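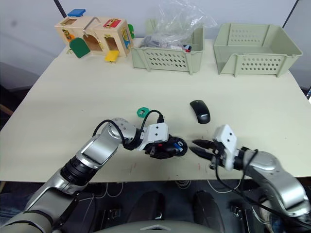 My project for the Undon course was about sorting small stuff – the bits that end up loose on every table in our study room. I wanted to know if two baskets would beat the one big drawer we'd been using since January. I went with pale green plastic ones with holes in the sides, and kept them at the back of the table next to the wooden toy house with the little doors. Bulky things got bagged first in clear plastic, so I could see the gray pieces without digging.

I had a limit of 600 words for the log and blew right past it, with more than 1,000 by the end!

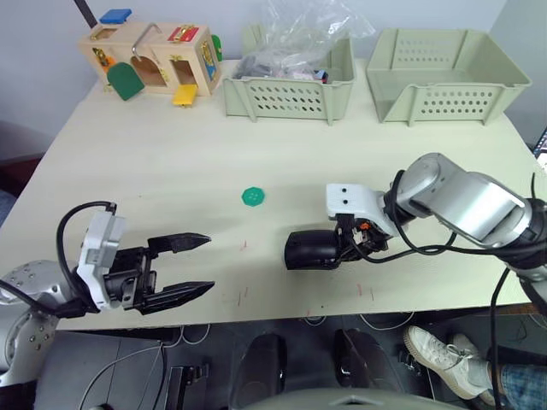
Tiny items were my real headache. Pens and chargers have an obvious home, but what do you do with one green button with a scalloped edge? I made three rules for odds and ends and ended up keeping only the last one – if it fits in your palm, it gets its own small jar. I still need to buy the jar.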